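Peg board etiquette: who resets?

mivley_tech
Our draft rules say every peg goes back on its printed outline before the next run. Shop lead (Ashton Harawira) wants it done by the arms. I want it done by a human with a lunch break to get to. 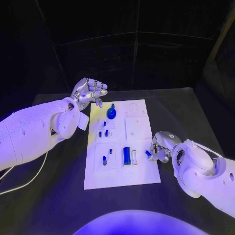 Also, 40 runs between calibration checks. Too many?

wubshet
Way too many. We do 5 and I still don't sleep well. Keep hands outside the tape while the arms are powered, so no on humans resetting mid-session.

rdunstan
Disagree with wubshet, as is tradition. Gillenness went 400 runs on one calibration and the only casualty was my faith in spreadsheets. Log the failed grasps too, please. A 3 page rulebook that skips failures is a brochure.
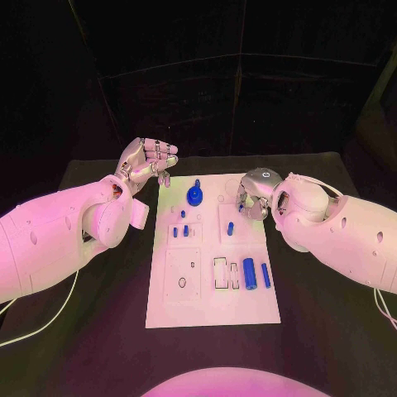

Filed under: Good practice > Bench work

mivley_tech
OK, 5 it is, failures logged, power off before reset. Ashton gets the new draft in June.

wubshet
Which June?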